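Altgate Automation Group
Minutes of the equipment planning meeting, September 27, 2024

Present: Glenys Naylor (chair), Ognjen Radonjić, Siham Hijazi, Lacey Mapplebeck (minutes)
Apologies: Kelly Wainwright

1. Minutes of the previous meeting
Approved with one correction. The quotation from Nasr is valid until the end of January.

2. Fingertip pads
Ognjen presented the request for spare pads. He asked for 50 pads, at a total price of 1000 euros. Glenys asked if we can wait until the hands are chosen. Ognjen answered that the delivery time is 45 days, so he prefers to order now. Agreed to order half of the quantity.

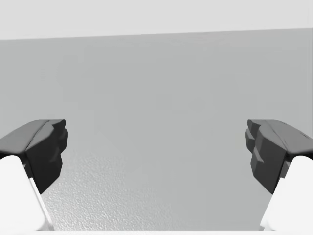
3. Simulation before purchase
Siham reported on the simulation work. The group wishes to continue with it before any hardware is bought. She needs more computing time, and the present license from Ikix covers only one workstation. A second license was discussed. Lacey remarked that the budget line for software is already small. 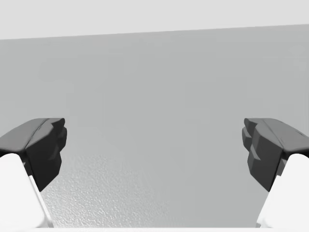 Siham will ask Ikix for the price of a shared license – also for the price with support included. The decision is moved to the next meeting.

4. Multi-fingered hands
The grocery handling task was discussed at length. Ognjen is of the opinion that cans and small boxes must be tried in equal measure, as our customers pack both. Glenys wants the list of test products to be fixed before the offers are compared. 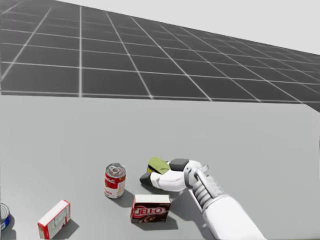 Simulated table with soup can, pudding box and one hand at work.

Two offers were received, from Nasr and from Hestumico. The Hestumico offer does not include installation. Lacey will request a corrected offer.

5. One arm or two
Glenys asked if one arm would be sufficient for the first year. Siham explained that the simulation is prepared for two arms.
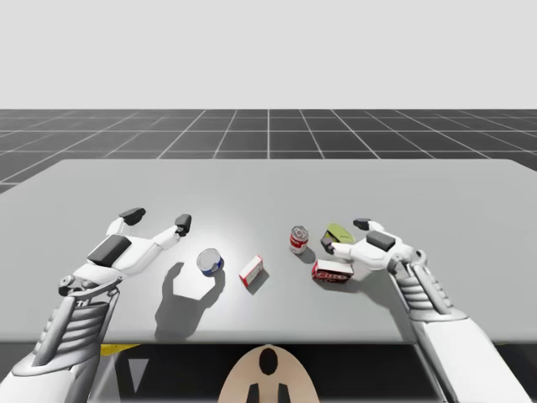 Ognjen added that a second arm can be bought later, but the table and the cabling must be planned for two from the beginning. Agreed. Room 208 is reserved for the installation, and Kelly will be asked to check the power supply there.

6. Actions
Ognjen – order of pads
Siham – license price from Ikix
Lacey – corrected offer from Hestumico
Kelly – power supply in room 208
Glenys – list of test products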